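Callside Small Works Forum > Kit and Money > Arm for cup handling, is the quote daft?

millrace_tom
27th April
We're a small place in Urkbridge and the boss wants an arm for sorting and moving plastic cups between trays. Two quotes in. Tadari want 4000 up front and then 69 a month for the software and support. Nguyen are dearer to buy, no monthly, but the gripper fingers are extra at 844 a set and they "recommend" a spare set.
Neither will bring one here before we sign. What we get is a simulation. I've sat through one sales video already and came out of it with less idea than I went in. Am I being awkward or is this normal now?

pennyplain
Normal, sadly. We had the same in January. Ask what the monthly fee covers and ask what stops working if you don't pay it. Our supplier took nine days to answer that second bit.

Thịnh Hồ
I build cells for a living so take this as biased if you like. A simulation is a fair way to plan. You find out whether the arm reaches the far corner of the tray before anyone drills a hole in a bench. I wouldn't quote a job without one.

millrace_tom
Reach, fine. I'm not arguing about reach. My trouble is that the cups in a simulation weigh what somebody typed in. Ours are thin and they stick together when you stack them, and the lads squash one now and again with their bare hands.
These two are off the planning run, if it helps anyone say something useful:

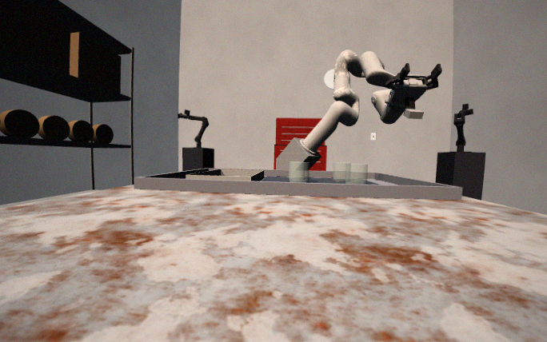
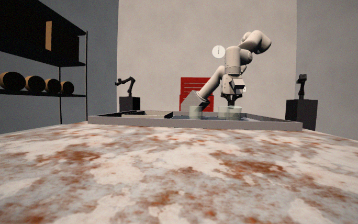

I've asked for the cup wall thickness they used and the gripping force. So far I have a brochure.

Thịnh Hồ
Then ask again, in writing. Those are ordinary questions and a decent firm will have the numbers in a file somewhere. Post them two of your own cups as well and ask them to measure.

greasynipple
Can I be the miserable one. Everybody on here costs the arm and forgets the rest. Bench, guarding, air if you need it, a sparky for the day, and somebody's wages while they fiddle with it. We spent more on the bits round ours than on the thing itself and it sat there doing very little until we'd moved the tray three times.
Also, see-through cups. If there's going to be a camera picking them out, get them to prove that bit on its own. Ours was hopeless with anything clear.

pennyplain
Disagree a bit about the wages. Somebody learns it once and then it's part of their job. The guarding though, yes. We left that line out of the budget completely and had to go back cap in hand.

greasynipple
Until the somebody leaves.

pennyplain
Fair.

Thịnh Hồ
On clear plastic, I'd agree it's a pain. If the cups always arrive in the same spot you can do without vision altogether and save the money. A fixed nest in the tray is cheap and dull and it works - I'd price that first.

millrace_tom
They don't arrive in the same spot, they arrive in a bag.

Thịnh Hồ
Ah. Then you've got a feeding problem before you've got an arm problem, and neither quote mentions it from what you've written.

millrace_tom
No, they don't. I've been back through both. Tadari has a line saying "parts presented by customer", so that'll be us standing there with the bag.
I'm going to ask both firms for a trial with our cups at their place, and a price for the feeding. If Nguyen won't do the spare fingers in with it they can whistle. The boss wants an answer by the end of the month and he may have to wait.

greasynipple
Make him wait. Get the trial in the order as a condition too, with a number of good picks written down, or they'll call anything a pass.

pennyplain
Let us know what they say about the monthly. I'm still cross about ours.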